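Search this repository Go

# Ladex Parts Names: a word list for shop inventories

Version 6. Maintained by Zamfira Avram.

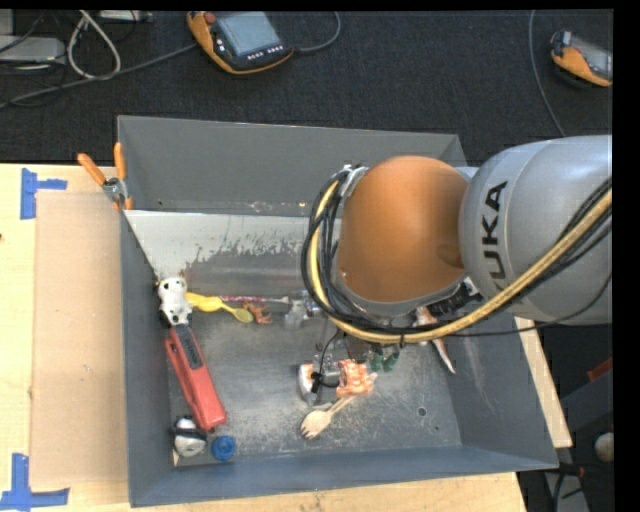
Gray metal bin on a wooden tabletop, with a KUKA arm.

## What this is

A list of 3,954 names that small repair shops and hardware stores use for the things on their shelves, matched to one standard name each. It was put together for people who have to merge old stock lists and keep running into "hex bolt," "hex hd bolt" and "bolt, hex" as three separate items.

The names come from 7 stock lists. The two largest are from Tinon and Stanciu. Both gave permission for the item names to be shared. Prices, supplier names and quantities were removed before the lists were merged.

## Files

- `names.csv`: the main list, one name per row
- `groups.csv`: the 157 standard groups
- `dropped.csv`: names left out, with a short code for why
- `CHANGES.txt`: version notes

All files are UTF-8 with commas between fields. Names that contain a comma are in double quotes. Some spreadsheet programs will turn sizes such as 3/8 into dates when you open the file. Import the column as text.

## Columns in names.csv

| Column | Meaning |
|---|---|
| `raw` | the name as typed in the original list |
| `std` | the standard name |
| `group` | group number, see groups.csv |
| `unit` | each, box, foot, pair or blank |
| `src` | short code for the source list |
| `sure` | y or n |

`sure` is set to n when the person matching the name had to guess. Most of these are short forms, like "cplg brs sm," where the size could be read more than one way. If you only want safe matches, filter on y.

## How the matching was done

Names were lowercased and stripped of extra spaces, then sorted into groups by hand. A first pass used simple rules for common short forms (galv, ss, brs, flg). Everything the rules touched was read again by a person. Spelling mistakes in `raw` were kept on purpose so that the list can be used to catch the same mistakes elsewhere.

Thread sizes are kept in the form used by the source. We did not convert inches to millimeters or the other way around.

## Known problems

- Plumbing fittings take up far more of the list than electrical parts. Dristemau sent only its plumbing section.
- "Washer" is in two groups, flat and lock. Where the source just said "washer" it went to flat with `sure` set to n.
- Paint and finish names are thin. Color names were dropped unless they were part of the item name.
- A few brand names are still used as common names in `raw`. They are mapped to the plain name in `std`.
- Group 112 was merged into group 94 in version 5, and the number has not been reused.

## Not suited for

Ordering parts or checking whether one part can stand in for another. Two items with the same `std` may differ in grade, finish or pressure rating. The list says nothing about what fits what.

## Changes in version 6

- Stanciu list added
- Hose clamps split from pipe clamps
- `unit` filled in for fasteners sold by the box
- Duplicate rows with trailing periods removed

Next update planned for July. Corrections are welcome as long as they give the `raw` value exactly as it appears in the file, plus the `std` you think it should have. Please send them in one batch.

## License and credit

Free to use and change, including for paid work. Please credit "Ladex Parts Names, version 6" and keep this file with any copy.

Last edited Monday, February 2, 2026

Contact | © Ladex | Back to top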